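Posted in: Course Materials > Basic Electrical Practice > Handouts

Handout for Unit 4: Preparing a small wire bundle

In the last unit we learned to cut and strip single wires. Now we put several wires together, so that they can be moved and installed as one piece. Such a group is called a bundle, and when it has its connectors and its final shape we call it a harness. In the workshop at Skiltthorpe people use both words for the same thing, and I will not correct you if you do it also.

Before you start, clear the bench and lay all wires flat. Do not pull them straight by force. A wire that comes from a reel has a natural curve, and it is easier to let the bundle follow this curve while you work.

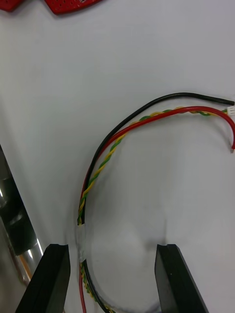 By Nistumow, workshop instructor | Basic Electrical Practice, November term

Look first at the colors. The bundle has a black wire, a red wire, and a thin yellow wire twisted together with a green one. Count the twisted pair as two wires when you fill in your sheet, even if it feels like one under the finger. Many students write "three" and then their table has an empty row.

The color does not tell you the function. In one drawing red may be the positive supply, in another drawing it is something different. Always read the drawing that belongs to your task.

About twisting. Two wires which carry a signal and its return are often twisted, because then they pick up less noise from outside. Keep the turns even along the whole length. Near a connector you must open the pair a little, but keep this open part short. The yellow and green pair ends in a small white plastic connector housing, and the red wire has a short bare tip. Write down the type of each end on your sheet before you cut anything.

About tape. Clear tape is good for practice work, as we can still read the colors through it. Wrap it flat, with light tension. For the final harness we use the Clamuvar sleeve from the cabinet, not tape.

A wire may leave the bundle before the others. This place is called a breakout. Put tape or a tie close to it, otherwise the opening travels along the bundle when you handle it.

Task for Monday: make one bundle of four wires, 700 mm long, with a breakout 200 mm from one end. Use drawing 19 in the Chantharasri folder. Bring your sheet with colors, lengths and ends filled in. Wires without a label will be returned to you.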